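Recording Household Demos With a Hand-Held Gripper: Tips for Kitchens, Bathrooms and Utility Rooms

These notes are for people collecting task examples at home or in a rented space for the Condum set. They cover the small things that decide if a recording gets used or thrown out.

Before you start

Wipe the lens and both finger pads. Soap film on the pads makes cloth slide, and a smear on the lens ruins every take until you notice it.

Open and close the fingers 3 times at the beginning of each session, with the pads in clear view. Pimden uses this to line up the finger width with the video.

Turn on the room lights and leave them alone. If a window is the main light, stop when the sun moves off it and start a new session.

Picking up soft things

Bags, towels and rags are harder than cups. Take hold of a thick fold, well inside the pads. A single layer at the fingertips will slip once the weight comes on.

Close slowly. Pause for one breath with the item gripped before lifting, so the grasp and the lift are easy to tell apart when the clip is cut.

If the bag has something in it, keep the mouth in view of the camera. Cords are the usual trouble. A plug that hangs over the side of a bag can catch on a faucet handle or the edge of a drawer, so carry it high and turn your wrist early.
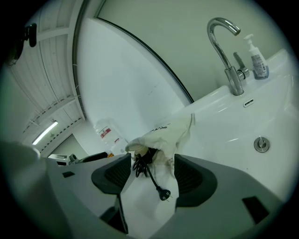

Working next to a sink

Only use unplugged items, and keep cords out of the basin. Dry the ledge first. Leave the soap dispenser and other everyday things where they normally stand; the model needs to see counters as people keep them.

Chrome and glossy white surfaces throw back a lot of light. If the picture washes out, change your angle a little before you touch the lamp. Keep the gripper from tapping the sink, as the knock shows up in the motion data.

Mirrors are fine as long as your face stays out of them. Stand to one side and check the first clip before recording the rest.

Varying the task

Do not repeat the same move from the same spot. Change the starting place, the side you approach from and how the cloth is folded. We ask for 32 takes of each task, and a batch where every bag starts in the same heap will be sent back.

Keep fumbles if you recovered without using your free hand. Mark them "recovered" in the Vasiliu log. If your other hand came in, mark the take "assisted" and do it over.

Saving your work

Upload before the card is full. Clips longer than 3000 frames are split automatically, and the second half often loses its label, so stop between tasks.

Name the folder by room and task, such as bathroom_bag_move. Charge the gripper overnight and store it with the fingers open. Pads left squeezed together take a set and stop closing evenly.

Replacement pads can be ordered from Akov in pairs. Change both at once.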